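엔진오일 교환 주기, 다들 어떻게 잡으세요?

느린바퀴 | 21 Mar 2023
안녕하세요, 눈팅만 하다가 처음 글 올려봅니다. 작년 August에 중고로 가져온 Vondell 해치백을 타고 있는데요, 차가 참 얌전하고 좋아서 오래오래 타고 싶은 마음이에요. 그런데 오일 교환을 언제 하느냐는 질문에 가는 곳마다 답이 달라서 머리가 복잡합니다. 집 앞 Colstead 정비소에서는 3,125마일마다 꼭 오라고 하시고, 설명서에는 그 두 배가 넘는 숫자가 적혀 있거든요. 저는 출퇴근이 짧은 편이고 주말에만 조금 멀리 나갑니다. 선배님들은 어떻게 하고 계신지 편하게 말씀해 주시면 정말 감사하겠습니다!

정비일기
반갑습니다, 느린바퀴님. 저는 설명서 쪽을 믿는 사람이에요. 합성유 넣으시면 3,125마일은 너무 빠릅니다. 저도 예전에 겁이 나서 자주 갈았는데, 나중에 계산해 보니 그 돈이면 타이어를 한 벌 바꿨겠더라고요(아내한테 한참 놀림받았습니다). 게이지는 한 달에 한 번쯤 직접 찍어 보시고요.

Yesenia Restrepo
저는 조금 생각이 달라요. 짧은 거리만 다니시면 엔진이 제대로 데워지기 전에 시동을 끄게 되잖아요. 그게 설명서 뒤쪽에 나오는 '가혹 조건'이에요. 저도 설마 했는데 읽어 보니 딱 제 얘기였어요. 정비소에서 무조건 장삿속으로 하신 말씀은 아닐 수도 있으니 너무 서운해하지는 마세요.

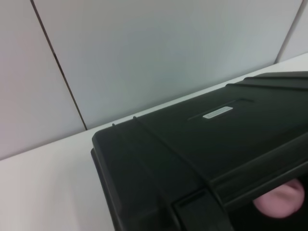

정비일기
가혹 조건 얘기는 저도 인정합니다. 그래도 주말에 길게 한 번씩 달려 주신다니 꼭 거기 해당한다고 보기도 어렵지 않을까요? 주행거리만 따지지 말고 기간도 같이 보자는 정도로 하면 어떨까 싶네요.

Gumaro Beltrán
두 분 말씀 다 재미있게 읽었습니다. 저는 Jullton에 살고 나이가 53이라 이것저것 많이 타 봤는데, 주기보다 누가 어떻게 갈아 주느냐에서 고생을 더 했어요. 한번은 드레인 플러그 와셔를 그대로 다시 써서 주차장 바닥에 기름이 배었지 뭡니까. 새 와셔로 바꿔 달라고 꼭 말씀하세요. 그리고 교환하고 300마일쯤 탔을 때 차 밑을 한번 들여다보시면 좋습니다.

Yesenia Restrepo
와셔는 정말 동감이에요! 정비일기님 말씀대로 기간을 같이 보는 것도 좋고요. 다만 저는 그래도 설명서의 가혹 조건 주기로 가시라고 할래요. 이건 못 물러나요, 하하.

느린바퀴
이렇게 길게들 답해 주실 줄 몰랐어요, 감사합니다. 어젯밤에 설명서를 펴 보니 정말 뒤쪽에 표가 따로 있더라고요. 일단 이번에는 그 표에 맞춰서 갈고, 와셔도 꼭 말씀드려 보려고요. 혹시 Sowerby 쪽에 예약 없이도 봐 주는 정비소 아시는 분 계실까요?

Gumaro Beltrán
Sowerby는 제가 다니던 곳이 문을 닫아서 요즘은 잘 모르겠네요. 동네 게시판에 따로 글 하나 올려 보세요. 거기 분들이 답이 빠릅니다.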